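Handheld grippers vs. remote arms for demos — what are you using?
Forum: Teaching and Demonstration

tvaughan
Posted 21st July

We have to pick one way of collecting demonstrations for the Lultik tidy-up task and I'd like opinions before we commit. The task is small items on a tabletop: pick up, move, put back. Two hands.

Option one is the leader arms we already have. You move the small arms, the big arms copy you. Option two is a pair of handheld grippers with marker cubes on them, no robot in the room at all. I've used the first a lot and the second for one afternoon.

What I care about is how much of the data is usable at the end of the day.

Tomos Vaughan

donditz_dave

Leader arms. With the arm in the loop you can't record something the arm can't do. With handhelds people reach in at angles that look fine and then the real wrist hits its joint limit. We threw out a whole batch for this and had to record it again.

palletjack

Handhelds, and I don't think it's close for tabletop work. We got 127 good episodes in a day with two people swapping over. On the remote arms the same two people never got near that. Your shoulders go first, then your patience.

The joint limit problem is real but you can filter for it. Run every trajectory through the arm model the same evening and drop the ones that don't solve.

donditz_dave

You can filter for it if you're happy recording stuff you then delete. I'd call that slow.

Also contact. When the remote arm leans on the table you see it stop and you back off. With a handheld you push down with your own wrist and nothing in the data says how hard.

palletjack

Our leader arms have no force feedback either, so you're guessing there too. At least with a gripper in my hand I can feel the table.

wyn_p

I do handheld sessions most weeks so I'll stick to practical things.

1. Cubes have to stay in view. People roll the wrist over to get at something low and the markers go with it. Have them practice with tracking up on a monitor until they stop doing it.

2. Furniture matters more than you'd expect. Mirrors are a pain. The tracker can find a marker in the reflection and the pose jumps. Either mask the mirror region or throw out detections that are too far off the last good one. We do the second.

3. Start pose. Both grippers open, above the table, hold still, then go. If people start moving before the recording does you lose the approach, and the approach is most of what you want.

4. Small round things are harder than they look. Close slowly. If you snap the jaws shut it shoots out sideways.

Here's the sort of layout I mean, a vanity table with the big mirror at the back: 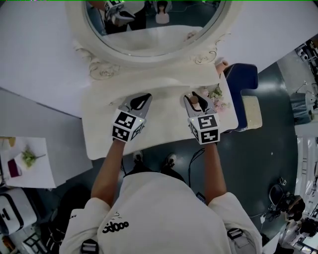 Both grippers open over the vanity, the right one around the small brown piece.

The harness straps go over both shoulders. Adjust them before you start, not between episodes, or you'll have a different setup halfway through the set.

Wyn Parry

tvaughan

Thanks, that's useful. Wyn, do you leave the mirror in or swap the table for a plain one?

wyn_p

Leave it in. If the robot is going to work at a table with a mirror then it needs to see one in training. It's only the tracking you have to protect.

donditz_dave

I'd start on a plain table and add the mirror later. You're debugging the grippers, the tracking and the filter all at once otherwise.

wyn_p

Fair for the first day. After that I wouldn't bother.

morgan_bench

We ended up doing both at Morgan. Handhelds for the bulk, then a short set on the remote arms for the bits that failed on the robot. Mostly that was putting things down. The handheld people let go a little high and the robot copied them.

If you only have budget for one, what arms are you running it on?

tvaughan

The Enow pair, same as the leader arms. I can get three days with them and four people to record. I think I'll do a day of each on the plain table, run palletjack's filter on the handheld set, and use the last day for the mirror.

palletjack

Count the episodes that get through the filter, then compare. Don't compare raw totals or dave will be back in here.

donditz_dave

I will. Post the numbers either way.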